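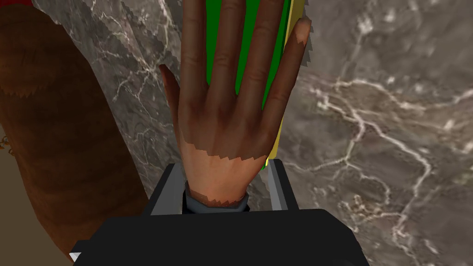 Fig. 2 - Hand in the simulator, fingers spread, back of the hand toward you.

Home | Setup | Teaching | Forum

Teaching by glove

1. Start Mocanu and load the hand. I spread my own fingers the same way before I put the glove on.
2. Press Link, then hold still for 15 seconds.
3. Wiggle your thumb first. If the wrong finger moves, unlink and go back to step 2.
4. Record your first try. I keep mine under 400 frames - longer ones are a pain to trim.

Note: jagged texture seams on the skin are only cosmetic. I left them alone.

Caution: never unplug the glove while it's recording. I lost a whole evening that way!

Comments (2)

ekness_fan: Step 3 saved me, my ring finger was driving the pinky.

lostedance: Does this work with the older glove?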